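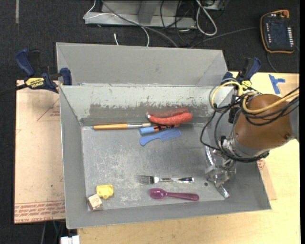

Gripper keeps missing the flat stuff at the back of the bin - student project, help please

Posted by Kulap Wongsuwan, 24 August 2023

Hi all. Second year project, bin picking. Arm has to take mixed household bits out of a grey metal bin one at a time and drop them in a tray next door. Spoon, fork, comb sort of thing, marker, paintbrush, couple of small toys. Me and my project partner have been on it since July.

Stuff in the middle of the floor is mostly ok. Anything lying along the back wall is hopeless. Either the wrist gets too close to the side and the arm stops itself, or the fingers close on nothing. We also get odd results from the vision side, it keeps offering us a grasp on the back wall where there is no object at all. Always a reddish blob. Happens even when we turn the threshold up.

Things we've tried:
- moving the bin 200 mm nearer the base (better reach, worse angle)
- clamping the bin both sides so it doesnt creep
- slower approach, made no difference

Demo is in 3 weeks. We're using the Vimano planner from the course, can't swap it, the tutor wants everyone on the same one. Any ideas welcome, even obvious ones.

Buppha Phuthong

The red blob is a reflection, I'd put money on it. Bare metal, shiny walls, and you've got a red thing sitting right up against the back. Your camera sees it twice. Turning the threshold up won't help, it's a perfectly good looking red object as far as the software can tell.

What we did in our year: masked the walls out. Get the four corners of the bin floor in camera coordinates, throw away any grasp whose centre lands outside that shape. Ten minutes' work. You'll need to redo it every time the bin shifts, so mark the table with tape where the bin goes. If you can't be bothered with that, line the back wall with something matt. Plain card is fine. Check with your tutor first, ours was funny about changing the bin.

For the reach, look at your wrist angle before you move the bin again. I bet the planner is only trying straight down. Let it tilt 20 or 30 degrees toward you and see how many of the back grasps come good. Watch the cables when you do, ours caught the rim when the last joint went round too far and it yanked a plug out. Set a limit on that joint and tie the loose loops up higher.

Also the fork and the purple plastic spoon are both horrible for a depth camera. If one is on top of the other dont expect it to tell them apart. Take the fork first.

unska_dave

try bigger fingers??

Tradisura

Agree with the mask. Would add, log every failed pick with the pose, not just pass/fail. We only had pass/fail and the write up was painful becuase we couldn't say why anything went wrong. 2 columns extra in the spreadsheet, do it now.

Comment from Kulap Wongsuwan

Thanks all, mask is in and the phantom red one has gone. Tilt is next, planner was locked to vertical like you said. Bigger fingers won't fit by the wall, sorry Dave. Will post the log when theres enough in it.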